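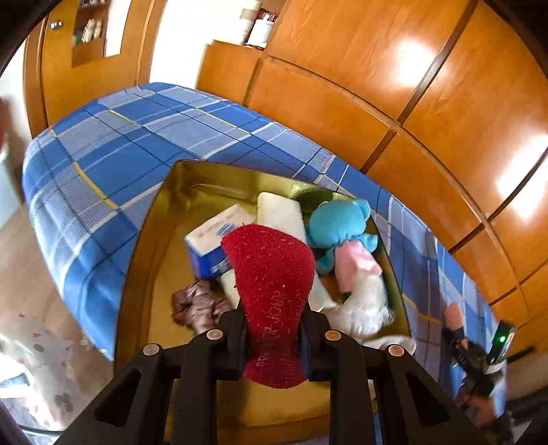
Moving the spare room into winter

5 min read

Every year I say I will do the bedding in October and every year it gets to December. It is a job for one dry day and I had one this week, so I took the whole of Wednesday over it.

The spare room is the coldest in the flat. It has an outside wall on two sides and the radiator is behind the door, where it heats the door. When we moved in I thought a thicker duvet would sort it out. I bought a Ballen one, the heaviest they had, and guests still came to breakfast in their jumpers. What I had missed is that most of the cold was coming up from under them. A mattress on open slats with cold air below it will pull the heat out of you whatever is on top.

So now I start at the bottom. An old wool blanket goes on the mattress, under the fitted sheet. It has been washed too hot at some point and has gone thick and small, and it no longer reaches the foot of the bed, but it covers the part people lie on. Then the sheet, then a thin cotton one, then a middling duvet and a bedspread over the lot. My mother-in-law made beds like this all her life and I used to think it was fussy. Two or three thin layers are easier to live with than one thick one. A guest who gets hot at three in the morning can push one off and still have something left.

The heavy Ballen duvet has gone to my sister, who sleeps with the window open in all weathers and is very pleased with it.

Washing takes up most of the day. I do the bedspreads at 40 and nothing hotter. I did one at 60 years ago and it came out with wavy seams that no iron would flatten. The machine is a Mazza and the drum is really too small for a double, so I wash one bedspread at a time, with less powder than the box says. They get an extra rinse as well. If you leave the powder in, the cotton dries stiff and smells of powder until spring.

Drying is harder. In summer a bedspread is dry on the balcony by lunch. In December I allow 48 hours indoors, over two chairs and the clothes horse, turned once a day, with the window open a crack. I have put things away a bit early before now, thinking they were only cold, and found them musty in March. Cold cotton and damp cotton feel much the same to the hand. I hold it against my cheek, which seems to be better at telling.

Elif Naz Ertürk wrote to me after last year's post to say she keeps her summer covers inside pillowcases, one set to each case, so that nothing has to be hunted for. I have done that this time and it is a good idea. I used to use the vacuum bags with the valve, but two out of three let the air back in within a month, and the third left creases in a quilt that are still there now.

I don't use mothballs. Cedar blocks are all right if you sand them a little each autumn. Lavender smells nice and I can't say it does more than that.

Still to do are the curtains, which need a lining before January, and the gap under the door. I have measured the gap twice and got two different answers, so I will have to measure it again.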